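Chapter 7
Ceilings, Lighting, and Air in the Interior Room

Chapter Outline
7.1 The ceiling as a working surface
7.2 Light panels: placement and spacing
7.3 Ceiling-mounted air conditioning
7.4 Wall panels and their seams
7.5 Floors and reflected light
7.6 Reading a ceiling plan

Learning Objectives
After completing this chapter, students will be able to:
Describe the main parts of a ceiling in a small commercial interior.
Explain how the color of a ceiling changes the apparent height of a room.
Place light panels and an air conditioning cassette on a plan without conflict between them.
Identify common faults in the joints between wall panels.
Prepare a ceiling plan at the scale required by the instructor.

Key Terms
cassette, ceiling plan, grille, light panel, reflectance, return air, seam, supply air

Introduction

Most people who enter a room look at the furniture first and the walls second. The ceiling receives little attention until a light fails or a vent begins to drip. For the designer, however, the ceiling is one of the first surfaces to be settled. Light, air, and often fire safety equipment must share it, and each has its own rules about where it may be placed.

In Chapter 6, the room was treated as a floor plan with walls drawn around it. The present chapter turns to the surfaces overhead and to the way they meet the walls. The method is the same. Students will begin with the fixed items, add the items that can be moved, and then check the distances between them.

Color is considered early in the chapter. A white ceiling returns much of the light that reaches it and is the usual choice for offices and classrooms. A black ceiling returns very little. It can make ducts and cables harder to notice, and it draws the eye to the lights themselves. Rooms with black ceilings therefore depend more heavily on pale walls and pale floors, and the lighting must be planned with all of these surfaces in mind.

Section 7.3 deals with the cassette, a type of air conditioning unit set into the ceiling. In the common square form, return air enters through a grille in the center and supply air leaves through openings near the edges. The unit should be placed so that people seated at their work are not in a direct draft. It must also be kept clear of light panels – both for ease of repair and for the appearance of the finished ceiling.

The examples in this chapter are drawn from the Plerkik Building, a training center planned by the firm of Wanigasekara. Hiu-tung Su prepared the ceiling plans, and Yung-ching Hsu reviewed the wall details. The drawings reproduced in Section 7.6 are the revised set of 9/22/20. Students who have access to the first edition of this book should note that the earlier drawings showed a different arrangement of lights and should not be used for the exercises.

Before You Begin

Choose a room that you use often and sketch its ceiling from memory. Mark each light, vent, and visible joint. Then return to the room and correct the sketch in a second color. Keep both versions, as they will be needed for Exercise 20 at the end of the chapter.

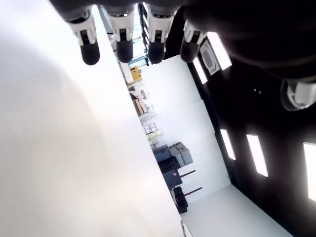
Figure 7.1 Light panels and a square cassette in a black ceiling, with white paneled walls.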